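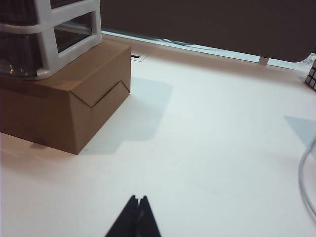
*Drawer unit with smoky fronts, set on its carton.*

## 3. Placing the Gavalas drawer unit

The unit can stand on a table, a shelf or the closed shipping carton. Use the carton only while you sort parts.

1. Clear a flat surface. Wipe it and let it dry.
2. Close the carton and push the tuck flap all the way in at the end.
3. Lift the unit by the white rails. Do not lift it by the drawer fronts.
4. Lower the unit onto the lid and check that it does not rock.
5. Open each drawer halfway, then close it. If a drawer sticks, take it out and slide it back in level.

**Caution:** Do not stack a second unit while the first one is on the carton. Take out anything heavy before you move it.

**Note:** The fronts are tinted, so small items are hard to see with the drawers shut. Use the label sheet (part 378) and stick labels on the rails.

To join 2 units side by side, order clip set 594 from Flarance and go to section 4.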